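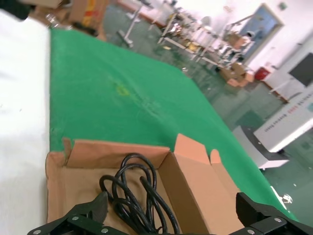

Ticket 186: Grasp planner returns no candidates on coiled cable in open carton

Component: Tedik perception, Gurard planner
Reported by: Nigel Dobson
Severity: medium
Status: fix merged, one follow-up open

Summary

The pick task for black cable in an open carton stops at the planning stage. The planner log shows "candidate set empty" and the task exits with code 17. No motion is commanded after the exit. The same build plans without complaint on solid parts placed on the green cloth, so the arm driver and the gripper interface are not suspects.

Steps to reproduce

1. Start the Tedik perception node with the default tabletop profile.
2. Place an open carton with a coiled black cable inside it on the table.
3. Move the wrist to the pre-grasp pose, fingers open.
4. Call the plan service with target class "cable".

Expected: at least one candidate on an accessible loop.
Actual: empty set, exit 17, every time on the default profile.

Log entry 1

Replayed the recorded bag offline through the perception node alone. The cable mask from the color image is good. The loops come out as one connected region and the label is correct. The trouble starts when the mask is applied to the point cloud. Most of the pixels inside the mask have no depth. Glossy black insulation returns very little to the sensor, and what it does return gets removed by the confidence filter, which is set to 121 in the default profile.

Log entry 2

Lowered the confidence filter to 49 and replayed the same bag. Depth now covers enough of the upper loops to fit a centerline. Candidates appear at the centerline stage and are then all rejected by the collision check. Exit code is still 17, so the task-level log looks identical to the first failure. That cost most of a morning. Two different causes should not share one exit code.

Log entry 3

Dumped the collision scene. The carton is modeled as a closed box: the table segmenter fits one bounding volume to everything above the cloth plane, flaps included. With flaps folded out, the volume grows well past the carton walls and the cable sits entirely inside it. Any finger pose that reaches a loop counts as a collision.

Workaround for anyone blocked on this: set container_mode to "open_top" in the scene file and enter the wall heights by hand. Leave the flaps out. This is fine for bench work with a fixed carton - do not use it with a moving one.

Log entry 4

Checked whether the wrist camera's own fingers add to the problem, as was suggested in the Altside channel. They do not. The self-filter mask covers both fingers at full opening and no finger points reach the cloud. There was a small gap in the mask at partial opening, now filed separately. 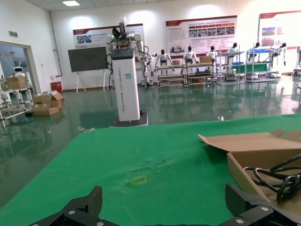
The plane fit was the next thing to rule out. The profile takes the largest horizontal surface in view as the table, and with the wrist raised the floor becomes a contender. It is glossy enough to produce false points from reflections. In two replays the fit locked onto the floor and the height threshold was then wrong for the whole cloud. Restricting the fit to a height band given by the arm base frame fixes it. The band is now a required parameter, and the node refuses to start without it.

Changes merged to the Oakley branch

Confidence filter can be set per class. Cable uses 49, everything else stays at 121.
Segmenter fits walls and flaps as separate planes when an opening is detected.
Plane fit limited to a height band.
Exit 17 now means "no candidates generated" only. Collision rejection has its own code.

Still open

Candidates are scored by distance from the wall, and nothing in the score accounts for loops crossing each other. The planner will pick a lower loop over an upper one if it has more clearance. Crossing order has to come from the color image, as the depth is too sparse at the overlaps. Moved to a separate ticket, assigned to me, to be looked at after Thursday's build.

Please attach the planner log and the scene file when adding to this ticket. Screenshots of the exit code alone can't be used.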